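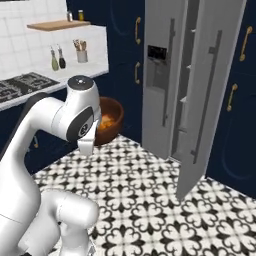
4. Running the Kitchen Trials in Tamiru

Last edited 9/2/26

OK, so by now you should have Tamiru installed and the arm loading without red text in the console (if you still get red text, go back to section 3 and do the joint limits part again, I skipped it twice myself). This section gets you from a loaded arm to a full set of scored trials, the same way I ran them for the Fondness results. It takes a while the first time. After that it's mostly starting a run and going to lunch.

The idea behind the whole method is pretty simple. You train a policy once, freeze it, and then drop it into kitchens where the food and dishes have been put in places it didn't train on. Then you score every trial with the same script, good or bad, and you don't get to throw any out! I'll nag you about that last bit again further down.

4.1 Before you start

You need:

- Tamiru, with the arm and gripper from section 3
- the Fondness kitchen pack, unzipped into your scenes folder
- a frozen Delow checkpoint (mine is linked on the downloads page, or bring your own)
- Ritoment, which does the scoring

If you bring your own checkpoint, write down which one it is before you do anything else. I name my output folders after the checkpoint now. I used to name them things like "new_good" and lost most of October to that habit.

4.2 Setting up the scene

1. Open Tamiru and load a Fondness kitchen. Give it a minute. The floor tiles have a lot of pattern on them and the textures come in last, so if the floor is gray at first, just wait.

2. Check that the arm's base is where the layout file says it is. Some layouts put the arm at the island and some put it over by the fridge, and the two use different base poses. Loading the island pose with a fridge layout drops the arm halfway inside a cabinet, and the physics gets really upset about it.

3. Turn on object shuffle. You'll find it under Layout, then Movables. This moves the food, the plates and the bowl, and leaves the cabinets and counters alone.

4. Set the door option. "Closed" keeps all the doors shut, "mixed" lets the fridge door start at different angles. I use mixed for everything I report. A half-open door takes up a surprising amount of the arm's room to swing its elbow, and a policy that only ever saw shut doors will happily drive straight through that space.

5. Type in the seed. The published runs use seed 371. Use it for your first run so you can compare with mine, and pick your own after that.

Note: Shuffle is allowed to put the bowl on the floor. I get mail about this! It's a legal start position and I left it in on purpose. A low target makes the arm reach down past the front of the counter, and I wanted to know whether the policy had learned "go to the bowl" or only "go to bowl height."

Caution: Don't drag objects by hand once shuffle has run. Tamiru keeps the shuffled pose in memory and Ritoment reads that one, so a lemon you nudged will be scored against a spot it's no longer in.

4.3 Writing the instruction

Each trial gets one plain sentence, such as "put the lemon in the bowl." Delow reads it once at the start and never again. Keep it short and use the object names from the pack. I tried being fancy with "the yellow one on the blue plate" and so on, and that's a fun experiment, but please keep it in a separate folder. If you mix wordings inside one run you can't tell whether a miss came from the sentence or from the grasp.

One more thing on wording. Layouts with two plates of the same color are in the pack too, and "put it on the blue plate" has two right answers there. Ritoment accepts only the plate named in the task file. Either use the plate tags or skip plate goals for those layouts.

4.4 The pre-grasp check

This is the part I'd most like you to copy, even if you ignore everything else I've written. Before a full run, do a short one with the pause turned on, so the sim stops when the gripper gets above its target and just before it goes down. You look, you press a key, it carries on. It's dull and it has saved me weeks.

1. In the run panel, set Trials to 11 and tick Pause Above Target.

2. Start the run. When it pauses, turn the view until you're looking across the countertop, then do it again from the arm's side.

3. Compare the fingertips with the middle of the object. Small round things are the hard ones here. If the fingers come down off to one side, the fruit squirts out and rolls, and from then on the policy is chasing it around the marble.

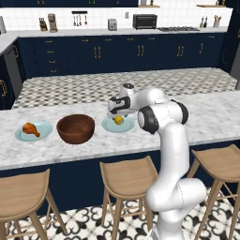 4. Write down which way it's off, if it's off at all. If the miss is always toward the same side, your camera pose is wrong and you should fix that first (section 3 again, sorry). If it's off in a different direction every time, that's the policy, and you leave it alone. That's what you came to measure.

5. Look behind the elbow too. On island layouts the arm folds back over the counter before it reaches forward, and I've had runs where the fingers were lined up beautifully while the elbow was resting on something.

6. Untick the pause before you go on. I forget this about once a month and come back to a computer that's been sitting patiently on trial one all night.

Note: The pause freezes physics as well as the arm, so nothing will settle or slide while you're looking. Take as long as you want.

4.5 The full run

1. Set Trials to 100 for each task. I tried fewer, and the scores jumped around so much from seed to seed that I couldn't tell two checkpoints apart.

2. Set the time limit to 36 seconds of sim time. Long enough for a second try at a grasp, short enough that it can't just poke at things until it gets lucky.

3. Pick an output folder on a drive with plenty of space. The videos are big. You can turn them off, but then you'll have a strange failure and nothing to look at, so I'd leave them on.

4. Press Run, and leave the window alone. Moving the view is fine. Changing layouts in the middle isn't, and Tamiru will let you do it without a word of warning.

Caution: If the sim crashes partway, restart from the last finished trial with Resume. Don't start over with a new seed and glue the two halves together.

4.6 Scoring with Ritoment

Point Ritoment at the output folder and it'll write one line per trial: reached, grasped, lifted, placed. A trial counts as a success only if all four are ticked when the time runs out. I keep the partial ones in the table anyway, as they're where I learn the most. My first Delow checkpoint reached nearly everything and then let go too early over the rim of the bowl, and a single success score would have hidden that completely.

So here's the nagging I promised. Keep every trial. If an object spawned badly and the arm never had a chance, mark it "bad start" in the notes column and leave the line where it is. Report the score with those included, and give the other number next to it if you like.

For a drumstick or anything else with a long shape, set the placed check to "center" in the task file. The default wants the whole object inside the rim, and a bone sticking out over the edge will fail a placement that any cook would be happy with.

When the table looks right, copy the task file and the seed into the same folder and zip the lot. Section 5 covers comparing two checkpoints, and it expects to find all of that in one place.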